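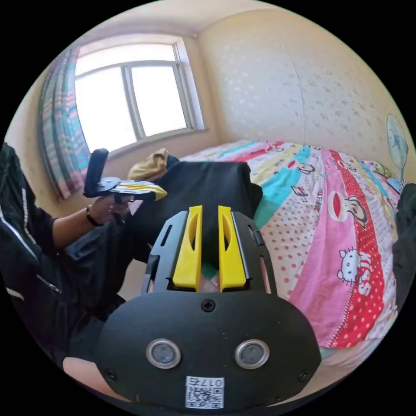
Black fabric on a bed, with one yellow-fingered gripper at the lower center of the shot and another on the left.

How does a songwriter get paid?

When you hear a song on the radio, the singer is the person you notice. But the singer may not have written it. Lots of songs are written by one person and sung by another, and both of them can earn money from it.

Who owns a song?

A song has two parts. The first is the song itself, meaning the tune and the words. The second is the recording, which is the sound you hear when you press play. The songwriter usually owns the first part to begin with. The second part often belongs to a record company -- or to the singer, if the singer paid for it.

If ten singers record the same song, there are ten recordings but still only one song.

What is a publisher?

A music publisher looks after songs. It tries to find singers who want to record them, and it collects the money when they are used. In return it keeps a share.

Let's make up a songwriter in a town called Semstead. She signs with a publisher called Vondisent Music. In July a band from Hullska records one of her songs and puts it on an album.

What are royalties?

Royalties are small payments made each time a song is used. A song can earn them when it is:

played on the radio
streamed on a phone or computer
sold on a CD or record
sung at a concert
used in a film or an advert

Say our songwriter's song earns £600 in a year from radio and £1,140 from a television advert. That makes £1,740. Her publisher takes its share and she gets the rest. If she wrote the song with a friend, they split her part between them.

One stream pays only a tiny bit of a penny, so a song needs a lot of listeners before streaming adds up to much. Even 3,000 streams might not pay for a pizza.

Words to know

Album: a group of songs sold together.
Copyright: the law that says who may copy or use a song.
Cover: a new recording of a song that someone else recorded first.
Lyrics: the words of a song.

Try it yourself

Pick 4 songs you like and look up who wrote each one. The names are often listed under "credits" in a music app, or printed inside the CD case. Were any of them written by the singer?

Last updated May 17, 2026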